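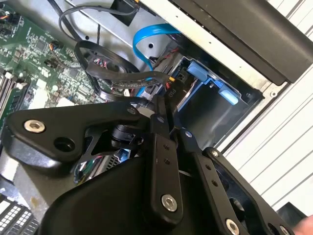
Interior de uma caixa de computador aberta.

Encomendar peças de fora sem estragar o orçamento da casa

Quem gosta de arranjar as coisas em casa sabe como é: falta uma pecinha, procura-se por todo o lado e a única loja que a tem fica em Inglaterra, na Suíça ou ainda mais longe. Durante anos mandei vir quase tudo do Reino Unido sem pensar duas vezes, e bem me custou habituar-me a que agora essas encomendas passem pela alfândega (ainda hoje suspiro quando recebo o aviso!). Deixo-vos o que fui aprendendo.

Façam as contas ao preço final antes de carregar no botão. O valor da peça é só o princípio: juntem os portes, o IVA, os direitos aduaneiros, se os houver, e a taxa que a transportadora cobra para tratar dos papéis. Eu tenho uma folha colada por dentro da porta do armário das ferramentas e vou lá apontando tudo. A bomba que mandei vir da Plaltlow, em Prirenstead, custava 96 euros e parecia uma pechincha, até eu somar o resto e ver que a da drogaria da minha rua saía mais em conta.

Vejam se a loja cobra o IVA logo no pagamento. Se cobrar, guardem a fatura em papel e também no telemóvel, pois pode ser preciso mostrá-la mais tarde.

Olhem para o país de origem, além da morada do vendedor. Um berbequim vendido em Inglaterra pode ter sido fabricado noutro continente, e isso conta para os direitos a pagar. Na dúvida, escrevam à loja a perguntar. Costumam responder, e com simpatia.

Juntem-se aos vizinhos para dividir os portes dos artigos pesados, mas combinem primeiro quem recebe a encomenda e quem paga o quê. Da última vez pedimos uma caixa de 400 parafusos e outra de 200 buchas, repartimos tudo na mesa da cozinha e ainda sobrou café.

Contem com o câmbio. O cartão do banco pode trazer uma comissão que só aparece no extrato, por isso convém ler o preçário com calma, de preferência antes das compras maiores.

E as devoluções, ai, as devoluções! Mandar um artigo para trás pode sair mais caro do que ficar com ele. Eu meço sempre 2 vezes, tiro uma fotografia à peça velha ao lado da régua e só depois encomendo.

Ao abrir o pacote, guardem a caixa e a declaração que vem colada por fora até terem a peça montada e a trabalhar como deve ser.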